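3.2 Parts and layout

Small plumbing parts are usually kept mixed. In the repair shops we visited in Bilteo, a part taken out of a job went into whatever bin was nearest, and most bins were sorted only when something could not be found. We wanted to know how the way parts lie on a work surface affects the time it takes to name them and put them away.

The stock list had 168 entries, collected from 7 shops. Each entry gives the type of part, the material, the thread size and the condition of the thread. Valves and fittings were kept in the same list, as the shops do – splitting them early would have hidden the mistakes we were looking for. Worn parts stayed in if the thread could still be read.

Layouts were of 2 kinds. In a row layout, parts were set down in a line with open space between them. In a scattered layout, they were placed at mixed angles and distances, with a basket on the same board. Figure 4 shows a scattered layout. The larger parts are easy to tell apart by outline. Small brass fittings are harder, and in the shops they were the ones most often put back in the wrong bin.

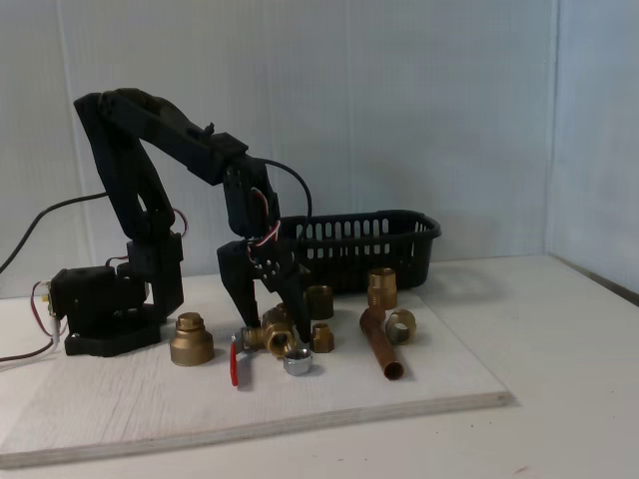

Aryee, October

Figure 4. Scattered layout on a white-painted board. The plumbing parts include a brass ball valve and small brass fittings; the black plastic basket is behind them.

Pale surfaces were used for both kinds of layout. Shop benches are often much darker, and dull fittings may be harder to find on them – we return to this in Section 4. Thread size was never judged from photographs. It was measured by hand with a gauge and entered in the stock list before the layouts were made.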